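Search this site Go

Sticks and basket: sorting table, kitchen

Kitchen gallery, part of the Metley house notes. The subject is a perforated plastic basket and the wooden sticks that go into it. The table has a red, pink and white checked plastic cloth over it. The cloth is glossy, which matters when you are picking up thin things: a stick slides on it before it lifts, and a crease will stop it or turn it.

The basket is a tapered one, wide at the rim and narrower at the base. The sticks are light brown with rounded tips. I buy them from Naltex in bags of 200 and put 66 in the basket at a time, which leaves enough slack to pull one out without disturbing its neighbours. With 100 they bind against each other. 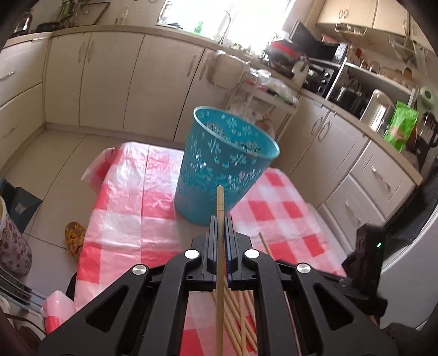
Nurhan Tekin asked in July whether a solid-walled container would do the same work. It would, with two reservations. Thin sticks can poke through a pierced wall if they go in at a low angle, so a solid wall is better there. A pierced wall lets air through, and sticks that have been washed dry faster in it. I had a solid Maeng tub for a year and went back to the pierced type.

Loading is best done upright, one stick at a time, rounded end first. Sticks dropped in flat lodge across the opening and have to be taken out again. A loose pile is harder to work from than a row, so I lay them side by side at a slant, close together, before starting.

The pattern has some bearing on cleaning. The openings between the petals are narrow and hold dust, and the raised flowers need a brush. Flullent sell a small bottle brush that fits, stock number 314. Warm water and washing-up liquid are enough. 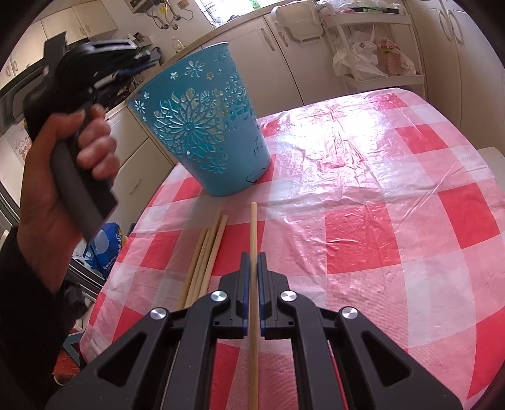

Storage

Basket on the lower shelf, spare sticks in their bag beside it. Keep both away from the oven side. The cloth is wiped and folded with the glossy face inwards.

Filed under: Household > Kitchen > Small storage | Tags: baskets, wooden sticks, tablecloths, sorting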